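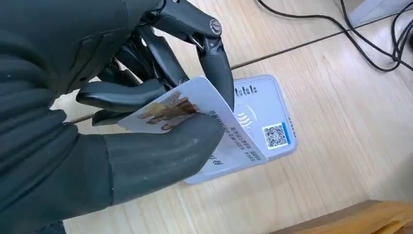
**January 2026 - Ledesma annex, card bench**

Work on the visitor card stock resumed this morning with the mixed box, meaning every card that did not come from our own printer. The procedure has been to settle the printed face of each card first and leave the encoding until the entry is written. The white card with the small picture in tans and browns, with several lines of small print beside it that appear to be Chinese, is a fair representative of the difficulty. Its text is too fine to be copied by eye at bench distance, and the entry should record the layout only (picture, small text, larger characters toward one end) until a person able to read it has gone over the card under the magnifier. It is not to be entered as "illegible," as that word is reserved for worn or damaged print.

**Register**

The register in Lastach now stands at 855 entries. Of these, 161 carry no issuing body. Most came across from the old paper ledger, where the column was optional. It is mandatory in the current form, and the practice of typing a period in order to get past it should stop. "Not established" is the agreed wording.

Two fields have been renamed. "Front" is now "printed face," and "back" is now "reverse." Several of the older cards have print on both sides, and two colleagues working independently had recorded opposite sides as the front. Where both sides are printed, the side with the picture is the printed face. Where there is no picture, or there is one on each side, make a note and leave the card in the pending tray.

**Reading**

The Garkulon reader remains on the wood bench. It had been moved to the steel table in August and gave inconsistent reads there, including several from cards that had read without trouble the day before. I have not established that the table was the cause. The reader was returned to the bench and the inconsistency has not been seen again, but the cable was replaced in the same week, and the two changes should have been made separately.

Current reading procedure:

1. Enter the description of the printed face and save.
2. Place the card flat on the reader and leave it until the software responds.
3. If there is no response, turn the card over and repeat once.
4. Record "no read" and go on to the next card. Do not press the card down or flex it.

Point 4 is repeated from the earlier entry - it was not being followed. Three cards in the pending tray have a white stress line across one corner, and none of the three has such a line in its intake note.

A "no read" is not a fault in the card. Some of the stock was probably never encoded, and some may use a format that the Garkulon unit does not support. Emiliano Medrano has asked that such cards be kept together so that they can be tried on a second reader, should the request for one be approved. They are in the gray folder, left-hand drawer.

**Sleeves and cleaning**

The Clorusden wipes were tried on seven blank cards from our own stock. No change was visible on six. On the last, the surface was slightly duller along the edge where the wipe had rested while I answered the telephone. The wipes are therefore not approved for printed cards of any origin. A dry cloth is sufficient for present purposes, and anything beyond that should be referred to Emiliano before it is attempted.

Sleeves are now ordered in packs of 50. The new ones are narrower than the last batch, and thicker cards go in with some resistance. Insert the short edge first, printed face toward the clear side. The label goes on the sleeve, upper right, and never on the card.

**Outstanding**

- Arrange a reading of the cards with non-Latin text. Emiliano to propose a date.
- Correct the entries with a period in the issuing body field.
- Bring the magnifier lamp back from the front office.
- Write intake notes for the three cards with stress lines, stating that the marks were first recorded at the bench.
- Confirm with Lastach whether the description field accepts Chinese characters on export. They display correctly on screen, but the test export replaced them with question marks.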